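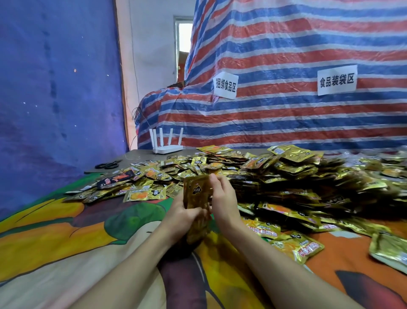
3.2 Equipment planning and cost

The workshop in Dondport packs small snack packets into bags and bundles by hand. The owner asked us whether one robot cell could be bought for this table and what else must be paid for besides the arm. Many small workshops receive a quotation which covers only the machine, and the rest of the budget is discovered later. We therefore divided the planning into two parts, the purchase and the changes to the room.

For the purchase we compared two suppliers. Lopes offered an arm with a suction tool and a fixed camera, with delivery in 59 working days. Tornen offered a lighter arm, but the gripper and the software licence were priced separately. Both offers were entered in the Sisow planning sheet, which was prepared by Shuk-fan Wan for an earlier study, and the installation, training and spare parts were added as separate lines. We set the target rate at 600 packets per hour for one cell. Lopes accepted this figure in writing. Tornen would commit only to 495 -- with the condition that the packets arrive in one layer.
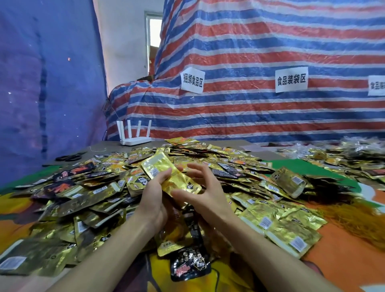 Figure 4. Hand work at the packing table, with the packets in a heap.

The condition of one layer has a large effect on the budget. A feeder that separates the packets was missing from both offers, and it needs its own floor space and its own power supply. At present the packets overlap at every angle on the table, and the gold foil reflects the light, so a camera may have difficulty to find the border of a single packet. We added a diffuse lamp and a test of 200 packets, to be paid before the main order. The labels on the backs can help the recognition, but only for packets which lie with this side up.

The room also has a cost. The goods stacked behind the table under the striped tarpaulin would need another place if the safety fence is installed on that side. We counted this as labour of the workshop and kept it out of the supplier price. The owner prefers to rent the feeder for the first season and to decide on the arm in November, after the test.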